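Home Essays Kitchen Archive Contact

Plate Position and the Cost of a Slice of Toast

Small kitchens are planned around appliances. The plate is treated as an afterthought, and the time lost to it is rarely measured. I think the plate should be placed first and the rest of the counter arranged to suit it.

Take the simplest job, bread onto a plate. If the plate is in a cabinet, the slice comes out of the bag and is held in one hand while the other opens a door. Either the slice bends or it goes down on the counter, which then has to be wiped twice. I logged this at home in April. With plates stored overhead, 300 breakfasts produced 370 wipe-downs. The surplus was crumbs from slices set down twice.

My preferred layout is plain. Plate to the left, bread to the right, clear surface between. The gap is where the knife and the butter go. A right-handed person may want the reverse, and should test it for a week before deciding.

Surface color matters more than material. On white, a golden crust shows clearly and so do its crumbs. Speckled stone hides both, and people who like speckled stone tend to cite this as an advantage. I count it as a fault. A colored plate on a white top is also easier to find at six in the morning than a white one.

Rims deserve a word. A shallow dish with a raised rim keeps crumbs in when carried. A flat board does not. The Prilton board I used for two years was handsome and leaked at every edge.
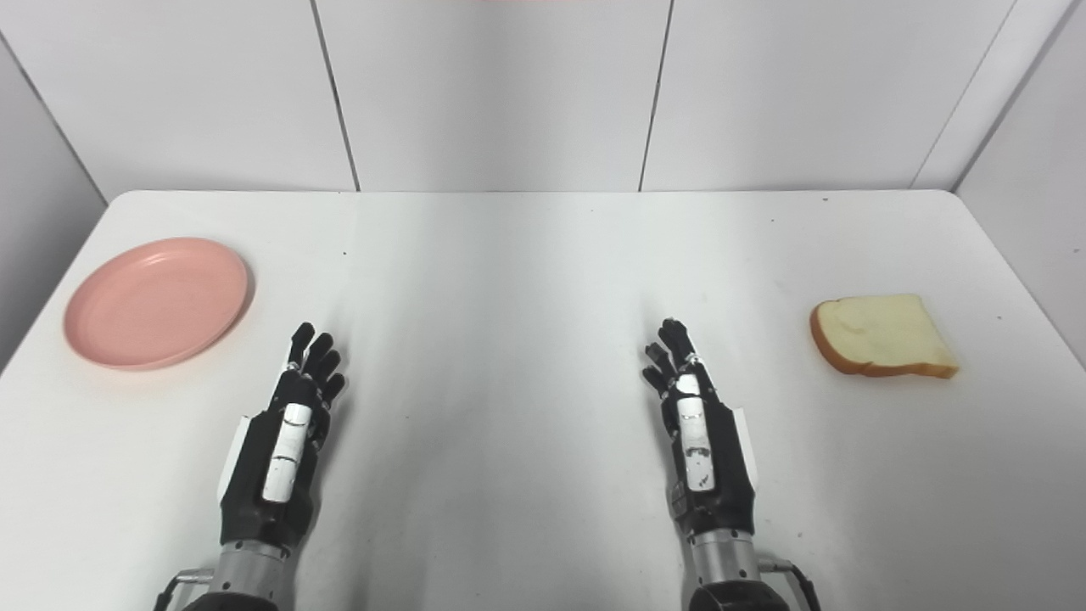

Callum Hulme wrote in to object that a plate left out overnight collects dust, and that he would accept the extra wipe-downs before he ate off it.

Contact: Berenice Figueroa | Copyright Penrose Essays | Back to top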